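Bench diary, 2019-06-05

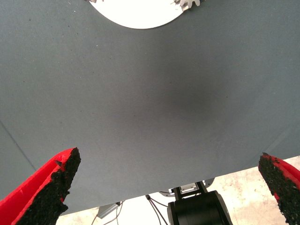 R. Jaller

Desk panel day. The grey-blue surface has needed attention since May and I finally gave it the morning. It is a matte finish, slightly grainy to the fingertips, and it holds on to everything. Specks mostly, some dark, some pale. They are thickest towards the back left, and I suspect the filing I did there last month, although the pale ones don't look like metal to me.

The dark patch near the middle, a little right of centre, is the larger question. There is no edge to it. It goes from charcoal to the ordinary slate colour over a hand's width, and at a low angle it nearly disappears. I have three candidates: oil from the small parts, wear to the finish, or plain shadow from the shelf. Moved the lamp to the other side to test the third. The patch got weaker but I could still find it. So, part shadow, part something else. Wrote that on the card and went on.

Method, for next time. Soft brush first, all strokes towards the front edge. Then a barely damp cloth, folded in eight so there is always a clean face to turn to. Then a dry cloth. I left it 20 minutes with the window open before touching it again. No detergent. The Dernar leaflet that came with the desk says a neutral cleaner is acceptable, but it also says to try it on a hidden area, and the underside is a different material, so that proves nothing.

Most of the dark specks came off with the brush. The pale ones did not. I think they are in the finish. I tried one with a fingernail and got nowhere, and I am not going to pick at the rest.

The line on the left, where the surface changes plane, collects dust along its whole length. The brush is too wide for it. A strip of card folded once does the job, drawn along slowly with the corner down. On the far side of the line the grey is flatter and takes the light differently, and I used to think that part had faded. I no longer think so. Same cloth, same pressure, and it came up the same as it went in.

Then the small metal pieces. They live in and around the white round thing at the back, which I have been calling the dish for so long that I have forgotten what it was bought as. The toothed ones had crept up to the right-hand rim again. The plan was to sort them by diameter. I gave up on that inside ten minutes because two of the sets overlap, and went to tooth pitch instead, which is what I should have done when they came back from Zukadside in a single bag. Pitch is slower to read but it is the figure I need when I go looking for a part.

Tools used: the steel rule, the loupe, the pitch gauge, a pair of plastic tweezers. The metal tweezers are magnetized and I keep forgetting. One small wheel followed them across the bench and had to be shaken off over the tray. Must either demagnetize them or put them in another drawer. Probably the drawer.

Result of the sort: 12 that match the Reddy mechanism and can go into labelled envelopes, a larger group that is sound but belongs to nothing I own, and a few with damaged teeth. The damaged ones I would normally throw out. Kept them. They are handy for setting up the gauge, and they take no space.

Labels are pencil on manila. Ink looked better, but it blurred on the last lot when the oil got through. Pitch first, then outside diameter, then bore, always in that order, all metric. I found two old envelopes with the bore written first and had to measure both again to be certain.

Reassembly of the Reddy is not started. The centre wheel wants a new bush and I have no reamer of the right size. Checked the Dernar list and theirs goes up in steps that miss it. Could open the next size down by hand - slow, but the brass is soft and I have done it before on a worse piece. Will measure the pivot again first. My two readings from last week disagree by more than I like.

Finished after lunch. Cloths washed and on the rail. Shelf lamp put back in its old position, card about the patch pinned beside it. Check again in daylight, with the lamp off.

Still to buy: manila envelopes, the small size. Pegwood. A narrower brush for the line on the left.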